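Folding Week: A Skeptic's Gallery

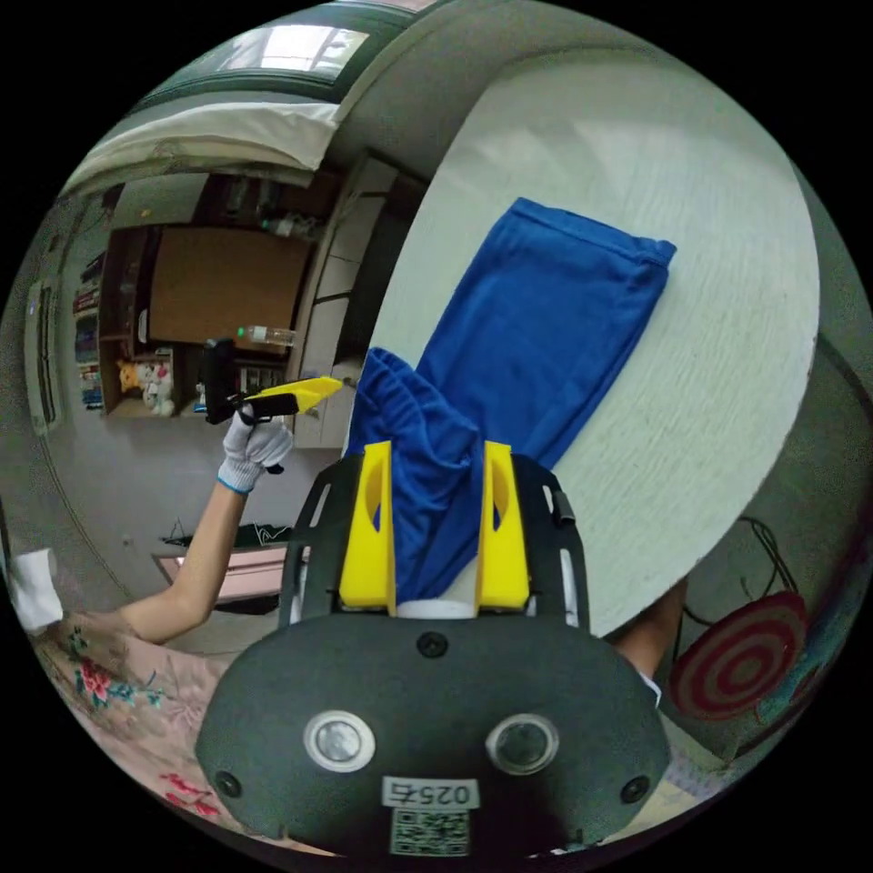 Shadi Kassab wrote in before the rest of this page was even up. Knit tops should never be folded at all, Shadi says, they should be rolled, and anyone still making rectangles out of stretchy fabric is doing it for the look of the shelf. It's a strong opinion and I've heard it before. I rolled my knits for the whole of December and I wasn't persuaded, as you'll see further down.

The blue one at the top of the page is a smooth knit with a bit of a shine to it, and a shine is where most folding advice falls apart. The diagrams assume cotton. Cotton stays where you put it. Slick knits slide off their own fold, and the fold you made first is usually gone by the time you've made the third.

What follows are my notes from a week of trying other people's methods on my own laundry. I went in doubtful and came out only slightly less so. The notes are in the order I tried things, which wasn't a sensible order.

Monday, the Pranby method
Lengthwise in half, sleeves in, then thirds from the hem. The Pranby booklet has 784 words on how to hold your hands and one sentence on what to do with a hood. My T-shirts came out fine. They came out fine before, too.

The pinch and lift
You take hold of a bunch of fabric in the middle, lift, and let the rest hang straight before you lay it down again. On a heavy sweatshirt this does get the worst wrinkles out. On anything thin it moves the wrinkles somewhere else. I'd use it again for towels.

The long fold first
The one I came closest to liking. You make a single long fold down the length of the garment, smooth it flat with your forearm, and only then touch the ends. The long fold holds up better than three short ones, at least on a hard table. On the bed it was hopeless.

Squaring the hem
Every method wants you to "square the corners." Fine, but most hems I own aren't straight to begin with, especially after a year of washing. If the hem is true, the corner looks after itself. If it isn't, you can square it all you like and the other side will stick out.

The Billitz folding board
Toshio Tanabe lent me his and asked for it back twice, so he at least believes in it. Flip left, flip right, flip up. It's fast on plain shirts, and the stack looks like a store display for as long as you leave it alone. Slick fabric slid off the middle panel on the second flip. Toshio says I was flipping too hard. Maybe.

Rolling, for Shadi
My December drawer, as promised. Rolled knits do take up less room, I'll give Shadi that. They also unroll when you pull out the one beside them, and by the second week I had a drawer of loose tubes. I tried tucking the hem over the end as a cuff, which kept them shut and left a ridge right across the stomach.

Fabric spray
Wannasri sells one that's meant to "relax the fibers before folding." My shirts smelled of lemon. I saw no difference in the creases – and I did one half of the pile with it and one half without, then mixed up which was which, so take that for what it's worth.

The table
I'd put more money on this than on any board or booklet. A smooth, pale table top at hip height did more for my folding than any of the above. You can see the edges of a dark shirt against it and the cloth doesn't drag. The Komatcombe folding mat is supposed to do the same job on a carpet. It doesn't.

Fold and file
Standing everything upright in the drawer so you can see each piece. Good for T-shirts if the drawer is full. In a half-empty drawer they lean, then they slump, and then you have the old pile lying on its side.

Where I've ended up
Long fold first, on the table, for knits. Anything with a hood goes on a hanger. The board went back to Toshio on Saturday, and he has already asked whether I want to try the child-size one. I said I'd think about it.

Last updated May 2, 2026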